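Counting the Quiet Parts: A Sound Piece and Its Reviews
Final project report, Contemporary Art and Its Audiences
Eusebio Giraldo

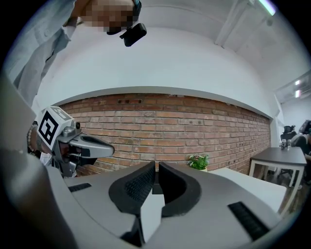
Two grippers, one of them seen from just behind its finger pads.

So my project started with an argument in the hallway. Ruth Alvarado and I had both gone to see Telon, the sound and video installation that the Agudelo put up in October, and we came out with completely different ideas of what we'd just heard. She thought the soundtrack was the whole piece and the video was wallpaper. I'd barely noticed the soundtrack (I was tired, and I'd sat right under the projector fan). Then we read the reviews and found that the critics were split the same way, and I figured there was a report in that.

What I wanted to find out was pretty simple. When people write about an artwork that has both pictures and sound, how much of the writing is about the sound? And does it change when the writer is a music person?

For anyone who missed it, Telon runs on a loop in two rooms. The video is one long shot of a theater curtain being mended by hand. The score is by a composer who goes by Prolberg, and it's mostly bowed metal and very low voices, with long gaps where nothing plays at all. In the second room you get the score with no video, just benches and four speakers. A lot of visitors walked straight through that one!

How I did it

I collected every piece of writing on the show I could get my hands on: newspaper reviews, two magazine features, blog posts, and the comment cards the Agudelo let me copy at the front desk. The cards came to 166 in all. I threw out the ones that only said "nice" or had a drawing on them, though I kept one drawing because it had musical notes coming out of the curtain and I decided that was an opinion.

Then I marked every sentence as picture, sound, both, or neither. This took forever. My first try at the marking was a mess because I kept putting words like "slow" and "heavy" under picture when they could just as easily have been sound. Ruth marked the longest feature separately so we could compare, and we disagreed on so many sentences that I went back and redid the rules. The new rule was that if the sentence didn't name a thing you see or a thing you hear, it went in neither. I lost some good sentences that way but at least I could explain my choices.

What I found

The longest feature was 3,530 words and the sound got 258 of them. Most of those were in one paragraph near the end, right before the opening hours. The writer calls the score "atmospheric" and moves on. I'm a little annoyed by that word now.

The music blog Zaltirance went the other way. Their post is 2,600 words and it doesn't get to the curtain until the second half. They also put the soundtrack on their year-end list, next to regular albums, which surprised me because you can't buy it anywhere. The person who wrote the entry said they'd gone back to the benches room three times and skipped the video on the last visit. I'd never thought of doing that, so I went back and tried it. It's a different piece with your eyes shut. The gaps feel way longer.

The comment cards were my favorite part to read. Visitors brought up the sound a lot more than the newspapers did, but usually as a complaint (too loud, too quiet, "is it broken?"). A few people thought the silences were a technical problem and told the desk.

What I'd do differently

I should have kept the two rooms separate from the start. Some cards are clearly about the benches room and some aren't, and by the time I realized that mattered I'd already mixed the piles together. I'd also like to have asked the critics how long they stayed. If you leave in the middle of a gap, you might miss the voices altogether, and I suspect at least one of the newspaper people did.

I also don't know if any of this holds for other shows. One installation is one installation. Ruth wants to try the same marking rules on a dance film next, and I've given her my spreadsheet, with the colors explained on the second tab.

Turned in April 11, 2025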